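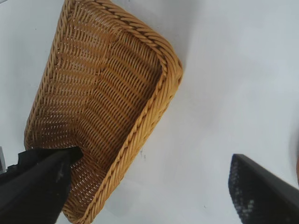
Keltberg Basket League

The Keltberg Basket League (most of us just say "the Basket") is a student robotics competition run by the Gurkeck evening club, and I'm writing this entry as someone who has lost it twice, so forgive a bit of grumbling! Teams get a robot arm, a white table, a woven basket and some fruit, and the fruit has to end up in the basket without anybody touching anything.

Format

Each team has two students and three attempts. You teach the arm by guiding it through the job over and over, then you step back behind the tape and let it have a go by itself. A point for lifting the fruit, another for getting it over the rim. Shoving the basket along the table loses you the lot (ask me how I know).

Fruit

Apples were used in the first season and everyone found them too easy, so Stamatia Sotiropoulos, who writes the rules, switched to citrus. I love the citrus rounds. The knobbly ones roll in ways you'd never guess, and a program that was perfect on a lemon can go to pieces on the next thing out of the bag.

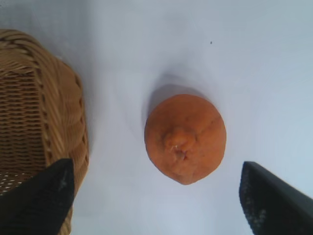
An orange citrus fruit on the table, with the basket to its left.

Drurko round

Added in February after a suggestion from Gemechu Wubshet, this one lets the judges put the basket down at any angle they fancy. Half the teams had quietly been relying on it sitting square, mine included, and the practice session was chaos – brilliant fun, though. The Kordestani Cup goes to the best score in this round alone, whatever happens elsewhere.

See also

Gurkeck evening club; Keltberg Basket League rules

Last edited 13 Apr 2026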